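Castov vocational training records, README

last touched 2023-01-12, Khanyisile Shezi

Read this before you open the files. Most of the emails I get are answered somewhere in it.

What it is

Attendance, unit results and placement outcomes for the Castov evening training program. Adult learners, entry level trades and office skills. Two sites, Foley and Hison. One row per learner per course in the main table, so a learner who took two courses shows up twice. Count learner_id, not rows, if you want people.

236 learners, 14 courses, 9 trainers. Trainers are coded T1 to T9 and the key is not in this release. Don't ask Bongani for it, he will say no and then forward your mail to me.

Files

learners.csv - age band, site, prior schooling, language spoken at home (self reported, free text, messy)
courses.csv - code, title, contact hours, site, trainer code
enroll.csv - the main table. learner_id, course code, start, end, status
attend.csv - one line per session per learner. Big. Excel will open it but it will sulk
units.csv - unit results, see below
placed.csv - what people told us after finishing

All comma separated, UTF-8, dates as year-month-day. Blank means not recorded. Zero means zero. There were some 99s for missing in the old Hison sheets and I think I got them all out, tell me if you see one.

Status codes in enroll.csv

C completed
W withdrew, told us
L left, did not tell us
M moved to another course
X entered by mistake, kept so the ids stay in order

Drop X before you do anything. M rows have a second row under the new course with the same learner_id, and the contact hours do carry over, but only in attend.csv. enroll.csv starts them again from the move date. Yes its annoying.

Attendance

Paper registers at both sites, typed up by the site office at the end of each month. Present, late, absent, excused. Foley counts late as anything after the register is called. Hison gives people 16 minutes becuase of the bus. So do not compare late rates across sites. You can compare absent rates, those are the same rule.

One gap: the Foley register for the April bookkeeping group got lost in the office move. Those sessions are in attend.csv with status blank. Not absent. Blank.

Unit results

Pass, not yet, not attempted. No marks. The program stopped giving percentage marks before this data starts and the few that trainers wrote in the margins were not typed up.

"Not yet" can turn into a pass on a resit. units.csv has the final result plus a resit flag (0/1). If you need the date of the first try you are out of luck.

The practical units are signed off by the trainer alone. Written units got a second reader at Foley, mostly not at Hison. Keep that in mind before you say anything about which site is better. Please don't say anything about which site is better.

Practical units in the retail and repair courses

Codes start RR. Short hands-on tasks, one learner at a bench, trainer watching with a checklist. Customer greeting, stock check, returns, basic phone servicing, packing an order.

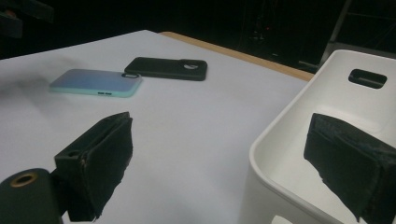
Checklist items are scored done / not done and the wording was changed once, so RR2 and RR2b are the same unit with different lists. Merge them if you only care about pass or not yet. Keep them apart if you are looking at single items, item 5 in one is item 7 in the other. Stock items get a line each in the checklist by type, so two phone cases lying side by side on the bench, like the pastel lavender and mint one and its neighbor, go down under one line, "cases", with no color or model. If you were hoping to do something with product detail it isn't there. Trainer comments were free text and have been taken out, too many names in them.

Placement

Phone call or text after the end of the course. Working, studying, looking, not looking, no answer. We took people's word for it. Nobody sent payslips and we didn't ask.

No answer is high for status L, as you would expect. Treating no answer as not working will make the program look worse than it was, leaving it out will make it look better. Report both. "Working" includes a few hours a week helping at a cousin's shop, we did not set a minimum.

Known problems

- a handful of learners have an end date before the start date. Day and month swapped at typing. Left as is, flag is date_odd
- home language has "Englsh", "english", "Eng". Clean it yourself
- course OF3 has the wrong contact hours in courses.csv. Trust attend.csv
- age band missing for most walk-ins at Hison
- Vistik export tool adds an empty last column to placed.csv, ignore it

What you can use it for

Teaching, program reviews, your own research, fine. Not for ranking trainers. Not for trying to work out who a learner is, and the small courses make that easier than I would like, so do not publish any table cell under five people.

Credit it as Castov training records and give the version. Version is the number in VERSION.txt, this one is 1.3. 1.2 had the M rows doubled up, please delete it if you still have a copy.

Changes since 1.2

M rows fixed. Resit flag added. T4 and T6 were swapped for one Foley course, put right. Comments column removed from units.csv.

Questions

Data and codes: Khanyisile Shezi. Access and permissions: Bongani Xaba. Put the file name and the learner_id in the message or I can't find what you are talkng about.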